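Garment folding policy, pre-release software inspection
Checklist with inspector's comments, hand-held gripper data and perception stack
Release candidate 58
Inspector: Ignacio Park

Scope: everything between the recorded gripper streams and the trained folding policy. Mechanical checks on the grippers are on a separate sheet. Mark each item pass, fail or hold. A hold needs a comment and the name of whoever will clear it.

Section A. Recording and time sync

A1. Gripper clocks agree with the host at start and end of session.
Pass. Drift stayed inside the limit. The Dument sync tool now writes both values into the session header, so there is no need to dig them out of the log.

A2. No dropped frames in any episode kept for training.
Hold. The dropped-frame counter resets when an episode is paused and resumed. Two drops on either side of a pause show up as one. Counter to be fixed in Machala before the next recording day.

A3. Finger opening recorded for the whole episode, no flat stretches at zero.
Pass.

A4. Left and right streams assigned to the correct hand.
Pass. Checked by replaying ten episodes by eye. This should be an automatic check and still isn't.

Section B. Perception

B1. Fisheye calibration file matches the unit that made the recording.
Fail on first run, pass on second. Three episodes loaded the default file and gave no warning. The loader now stops with an error if the unit number is missing.

B2. Gripper mask covers body, linkages and fingers through the full range of opening.
Pass. Mask edge is tight at the finger tips - leave it that way, a wider mask eats the part of the garment we care about.

B3. Garment segmentation holds up on printed bedding.
Hold. The knit itself segments well. Trouble comes from the flowers and lettering on the sheet, which the model sometimes gives a low garment score instead of none. Threshold raised for now. The set used for B3 and for the state labels in section C is the yellow cable-knit sweater on pink bedding.

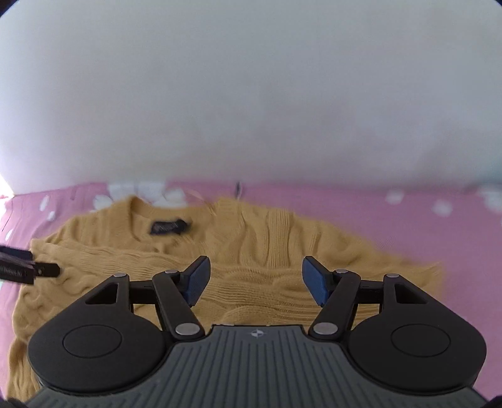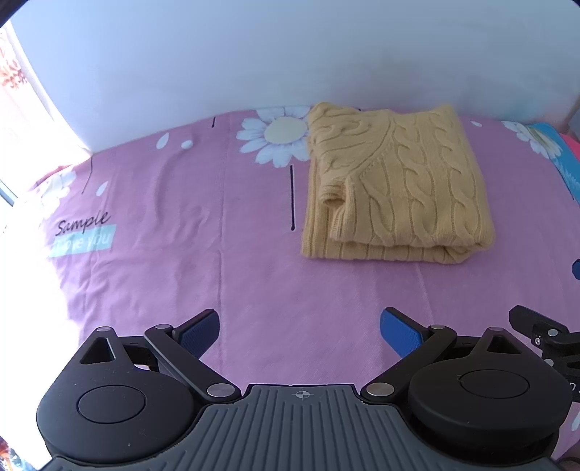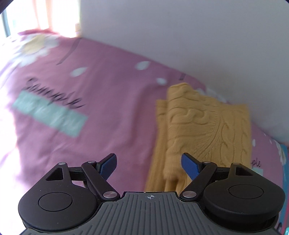
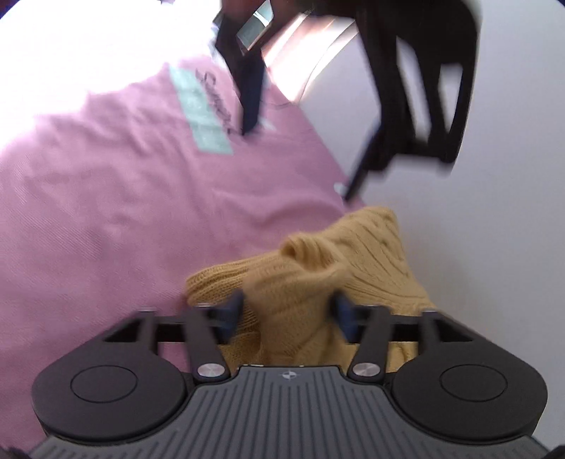
Erkia's reply on B3 was that raising the threshold only hides the problem, and that she would sooner see the print added as its own class for one training run. She also asked for the blurred frames to be scored separately from the sharp ones, as a single average tells her very little. Both requests accepted. B3 stays on hold under her name.

B4. Pose tracking survives large plain areas.
Pass with comment. A bare wall gives the tracker few points to hold. When the wall takes up much of the view, the estimate leans on the inertial data, and the confidence value drops as it should. Do not filter these episodes out by confidence alone.

B5. Strong window light does not trip the exposure alarm.
Pass. Alarm limit unchanged.

Section C. State labels

C1. Labels limited to the agreed list: flat, partly folded, folded, held.
Pass. One old label, "bunched", was still in the Clollent export script. Removed. A bunched garment between the fingers is labeled held.

C2. "Held" requires garment between both fingers, not only close to them.
Hold. The automatic labeler uses finger opening and distance to the fabric. With thick knits the opening stays wide during a good grasp, so the label comes late. Thin cotton is fine. Needs a per-garment setting or a better signal.

C3. Spot check of labels by a person.
Pass. 338 frames checked. Disagreements were nearly all at the moment of contact, see C2.

Section D. Planner and control

D1. Planner rejects grasp points outside the garment mask.
Pass.

D2. Approach speed limit applied before contact.
Pass. Limit is read from the config at startup only. If you change it during a run, nothing happens until restart. Added to the operator notes.

D3. Stop command honored in every planner state.
Pass. Tested from each state, including the retry loop, which failed in the last candidate.

D4. Simulated run of 1000 folds completes without a planner exception.
Pass. Memory use climbed slowly over the run and leveled off. Keep an eye on it.

D5. Two-arm collision check active during handover.
Hold. Active, but the finger model in the collision file is still the older, shorter one. Do not run handover on hardware until the file is replaced.

Section E. Tooling

E1. Dataset build gives the same hash on two machines.
Pass on second try. First try differed in file order only.

E2. Error codes listed in the manual.
Fail. Code 2004 (stale calibration) is raised by the new loader and is not in the manual.

Result: not released. A2, B3, C2 and D5 on hold, E2 failed. Candidate may be used in simulation and for offline replay. Reinspect sections A, B and E in full after the Machala fix, and items C2 and D5 only from the rest.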